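Sorting by Hand and Eye: An Interview with Romana Trnka
October 13, 2018
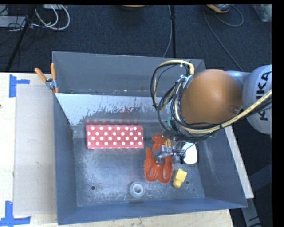
Why use a bin with sloping walls for mixed small items?
Sloping walls send things back towards the floor of the bin, where they are easier to reach and pick up.

Romana Trnka has managed the mixed goods room at Dolow since April. Her section receives returned and unsorted household articles from the Ladside depot and prepares them for redistribution. A typical delivery contains 600 pieces, few of which arrive in their original packaging.

Asked what makes an item difficult, Ms Trnka does not begin with size. "A block is a simple matter," she explains. "It has flat sides and it stays where it is put. Coiled cable is another thing altogether. The loops catch on whatever lies beside them, and one has to decide where the cable begins before lifting it."

Her guidance to new staff is that no bin should hold more than can be seen at a glance. Patterned and brightly coloured articles, such as a red block with white dots, are readily found against a grey floor. Pale and rounded ones take longer. "We ask people to look first and reach second," she says. "Small plastic pieces in particular should be taken out before the cable is moved."

The room works to a written procedure, revised 3 times under her management. It now includes a section on cleaning, a subject on which Ms Trnka holds firm views. Powder and dust gather on the floor of any bin in regular use, and she would like the interval between washes to be shortened. "A drain in the floor is a great help, provided that it is kept clear."

The section expects to take over the Gurkuretti stock in the new year, which will require a further 40 bins. Ms Trnka has asked that they be delivered in two lots.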